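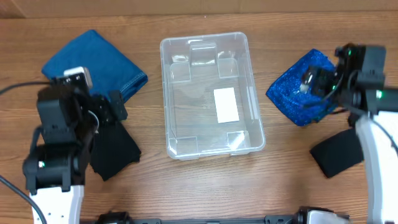 Laneck Opens Costume Lending Room at Yeh Hall

ERINE, 15 June 2021 - Laneck is delighted to open a lending room for stage clothes at Yeh Hall on Flamberg Street, with 695 pieces ready to borrow. Schools, dance classes and small theater groups in Erine can now take home a full set of costumes in clear plastic bins, folded and sorted by role.

The idea came out of our December show, when the clothes for a cast of 23 arrived in trash bags and the sparkly tops were at the bottom of every one. We spent most of a dress rehearsal digging. Since then we have moved the whole collection into 265 see-through bins, and finding a costume has become a real pleasure!

Each bin holds one outfit, with no more than four pieces in it. Glittery and sequined fabrics are folded first and laid flat, loosely enough that the sequins don't catch.
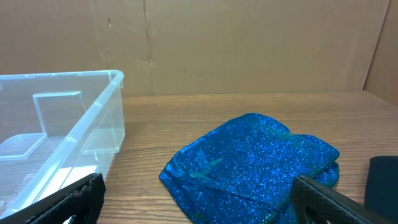 Plain knits go in next, set beside the shiny pieces or partly on top of them. Denim is bulky, so jeans and jackets are folded on the table and given a bin to themselves if the outfit needs one. Lids go on last, and the bins stack four high along the back wall of the hall.

Borrowers can keep a bin for up to four weeks. There is no fee for school groups. Other groups pay a small deposit, returned when the bin comes back with everything in it. Please don't iron anything with sequins - steam from a distance is fine - and please fold the clothes before you return them. A simple folding guide is taped inside the door of the lending room and we're happy to show anyone how it goes. 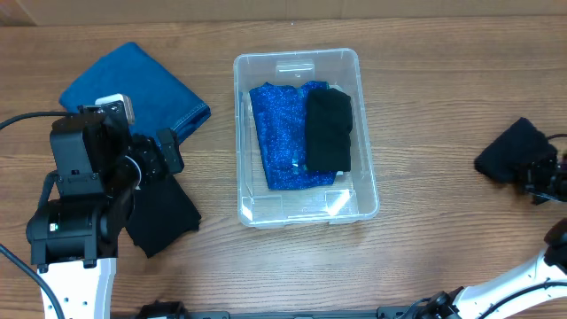 Carla Whitmore
Wardrobe Coordinator, Laneck

We are also looking for more clothes. Black knitwear in all sizes is what we run out of first, and anything blue and shiny gets borrowed the moment it goes on the shelf. Donated pieces should be clean and in one piece, though a missing button is no problem. Bring them to the side entrance of Yeh Hall during opening hours.

Groups that would like to borrow for a fall show can ask for a booking form at the front desk.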